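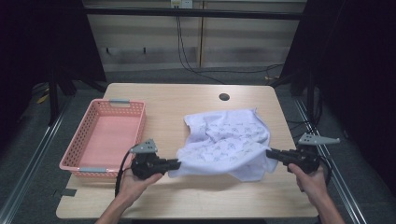

Clock drifts during stoppages, live page shows wrong minute in added time

Posted in: Scoring and live coverage
Tags: match clock, added time, live text, Orngate

Ifeanyi Ezeani

I run the live text page for Amadi, a semi-pro soccer club. We use Orngate for the match feed. I type events on a laptop in the stand, and the page stamps each one with the minute from the built-in clock. The stadium scoreboard runs on its own clock, operated by someone else.

Two problems.

First, the stamped minute and the scoreboard do not agree by the end of the half. In the last home match the referee blew for halftime with the scoreboard frozen at 45:00 and added time being played, and my page was still showing 44. I started my clock by hand on the kickoff whistle. I would expect an error of a second or so from that, not most of a minute. The laptop was on battery, with the lid partly closed for a while when it rained.

Second, events in first-half added time are stamped 46, 47 and so on, and when the second half starts the clock goes back to 45 and stamps the same minutes again. When the page is sorted by minute, a yellow card from first-half added time ends up below the second-half kickoff. A reader wrote in to say we had booked a player who had already been substituted. He had been booked before the break and came off at halftime.

What I have tried:

Restarting the browser. No change.

Entering the minute by hand for each event. This works but I am too slow, and I mistyped a goal as 64 when it was 46.

Setting the half length to 50 minutes so the clock would not roll over. This moved the second-half start to 50, so every event in the second half was five minutes out and had to be corrected afterward.

Is there a setting I am missing, or should I be using a different clock? I would like the minute to read 45+2 as it does on the larger sites. I do not have control over the scoreboard.

Orngate version is whatever the hosted one is at present. Browser clock agrees with my phone.

Fraser Gillies

These are separate faults and need separate fixes.

Drift. The Orngate clock in manual mode counts ticks in the browser tab. It does not compare itself with the system time. When the tab is in the background, or the laptop goes into a power-saving state, the browser slows its timers and ticks are lost. They are not made up later. A partly closed lid will do it on some machines, and so will working in another tab for several minutes. Your computer clock can be perfectly correct while the match clock falls behind, so comparing it with your phone proves nothing about the match clock.

Go to Match setup, then Clock, and change Source from Manual to Anchored. In anchored mode the program stores the time of day when you press Start and works out the elapsed time from that at each event. Lost ticks no longer matter. The display may freeze while the tab is in the background, but it jumps to the correct value when you return to it, and stamps are right either way.

Two notes on anchored mode. You can correct a late start with the Offset box, in whole seconds, positive if you pressed late. Apply it before the first event, because it does not change stamps already written. Also, do not let the computer adjust its system time during a match. An automatic time sync will usually move it by a fraction of a second, which is harmless, but I have seen a laptop wake from sleep and change time zone, and the clock then read 105 minutes at halftime.

Added time. Orngate stores two values for each event: period and minute. The page template you are on sorts by minute only. Under Page, then Ordering, select Period then minute. Your first-half card will go back above the second-half kickoff at once, with no re-entry needed, provided the period value is correct. It will be correct if you pressed End period at halftime. If you just stopped the clock and started it again, everything is in period 1 and you will have to edit the second-half events.

For the 45+2 format, tick Show added time under the same heading. It takes the half length as the limit and writes anything past it as a sum. Put your half length back to 45 first. With 50 it would never show a plus sign until minute 51.

One convention to be aware of. Minutes in soccer are rounded up, so a goal scored at 12:20 on the clock is in the 13th minute. Orngate rounds down by default. Set Rounding to Up, or your scorers' times will be one less than the referee's report throughout. In added time the same rule applies: 46:10 in the first half is 45+2.

You will not match the scoreboard exactly whatever you do. Most boards are started when the operator looks up and sees the ball moving. If the board stops at 45:00, as yours does, it carries no information about added time anyway. The referee's watch is the record and your page only needs to be close to it. 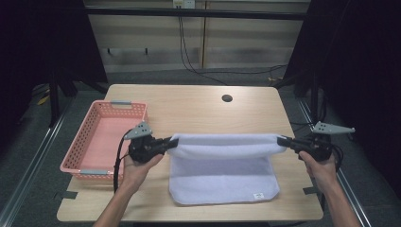

For the matches already published, export the event list, fix the period column in a spreadsheet, and import it again with Replace selected. Import with Merge will give you two of everything. Check the substitutions after importing, because each is stored as a pair of rows (off and on) and a sort can separate them. If the pair is split, the line on the page shows the player going off and no one coming on.

Nkechi Aliyu

Use Clalaser instead. It does all this automatically. We changed over in January and have had no trouble with the clock.

Ifeanyi Ezeani

@Nkechi we are tied to Orngate until the end of the season, as the league table widget is part of it. Does Clalaser import old matches?

Nkechi Aliyu

Not sure. Nnamdi set it up. I think he typed them in again.

Ezequiel Rivas

Fraser's settings are right as far as I can check. I cover a team in the same sort of league and would add some practical points, plus one correction.

The correction: Offset does accept changes after the first event in the current hosted version. It asks whether to restamp earlier events. Say yes only if all of them were stamped by the clock. Any you typed by hand will be shifted as well, and there is no undo. Older installed copies behave as Fraser describes.

Entering events late is a bigger source of error than drift for most people. You see the foul, wait for the card, look up the number, type the name, and press Enter. The stamp is taken at Enter. In Preferences there is an option, Stamp on first key, which takes the time when you begin typing. It is better, but still late if you wait for the card. What I do is press the space bar on the foul, which opens an empty event with the minute locked, and fill it in when I know what it is. Empty ones can be deleted at the end. If you leave them in, they appear on the page as a minute with no text, so check before you close the match.

Keyboard shortcuts are worth learning for goals, cards and substitutions. Load the squad list with shirt numbers beforehand, then type the number and press Tab. I had 115 events in one match last season, counting corners and throw-ins I did not need, and could not have kept up with full names.

If your page also feeds other sites, find out what they do with the plus sign. We send ours to Drurimport, which reads the minute as a whole number. It took 45+2 as 452 and rejected the row. The fix was to send period and minute as separate fields and let the other end build the label. It is under Feeds, Minute format, Raw.

Extra time: periods 3 and 4 have their own half length setting, 15 by default. If your cup plays shorter ones, change it before kickoff. A shootout should be entered as its own period with the clock stopped, otherwise every penalty gets a minute and is added to the score.

Ifeanyi Ezeani

Thank you, Fraser and Ezequiel. Anchored mode plus Period then minute has fixed both faults on a test match. I ran the clock for 20 minutes with the tab in the background and it was level with my phone afterward. Rounding is now Up.

I had not pressed End period in any of the earlier matches, so all the events are in period 1. There are 735 rows in the export. I will do the period column by hand, starting with the matches that have a card or goal near the break.

One remaining point for anyone who finds this page: Show added time was grayed out until I saved the new half length and reloaded.

Fraser Gillies

Yes, it reads the half length at page load. Keep a copy of the export before you edit it.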